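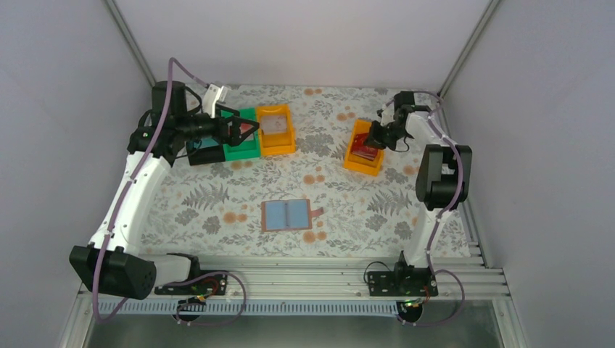

Workshop tips, part two: recording good demonstrations with a pair of arms

March 29, 2018

These are the notes I give to anyone starting a shift in the cell. Most of them came out of the first 90 runs on the card sleeve task, which we had to throw away.

**Before you start**

- Pull the tablecloth flat and tuck it in at the back. A wrinkle catches the gripper tips and you'll fight it all day.
- We use a patterned cloth on purpose. Boson learned a plain grey table very well and then fell apart on any other colour.
- Move the trays between runs. A hand's width is plenty.
- Check that the cables have slack at full reach, both arms. Do it slowly.
- Wipe the wrist lenses with a dry cloth. Kavitha Chowdary found a thumbprint on one in October, after 11 hours of recording.

**Handling sleeves**

Clear plastic is the hard part. It throws glare, and it bends when you least want it to. Come in with the fingers either side of the sleeve and close gently. If it slips, open up and try again in the same run. Keep the recording going - a recovery is worth as much to the learner as a clean grab. 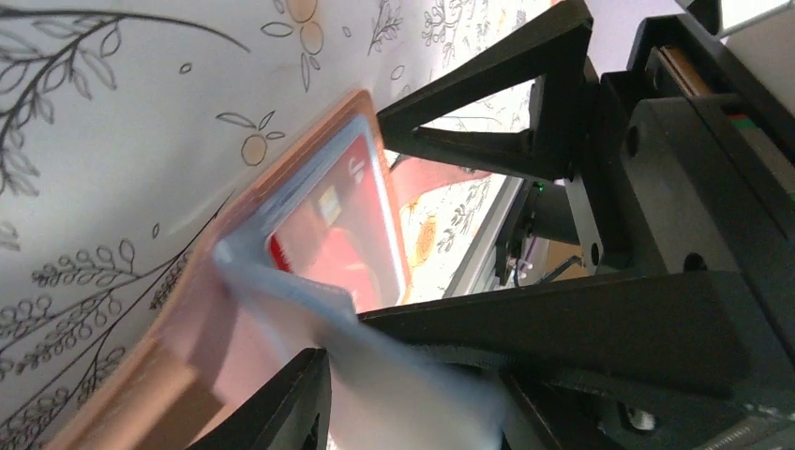

*Photo: Dionysis Stefanou / Wernham workshop*

Don't rush the close. New operators snap the jaws shut as they would a pair of tongs, and the model picks up the habit. Count to 2 in your head if it helps.

**Using both arms**

Decide which arm leads before you touch the controls, and stick with it for the whole batch. Áine Flanagan leads with the left, I lead with the right, and we label our batches so they can be sorted later. Mixed batches gave us an arm that dithered over the middle of the table.

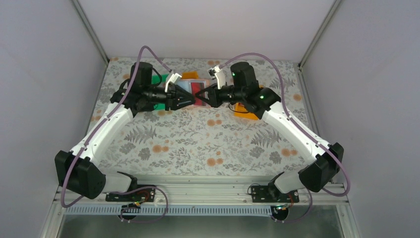 When the grippers are close together, move one at a time. The software will stop a collision, but the stop leaves a jerk in the recording and you'll have to cut it.

**Afterwards**

Write down the failures with a short reason: dropped, missed, wrong tray. We have 2,760 runs on the Mekemden drive now and the ones without notes are close to useless. Back up before you power down.

Sotiris Gavalas has the spare finger pads. Ask him before ordering more.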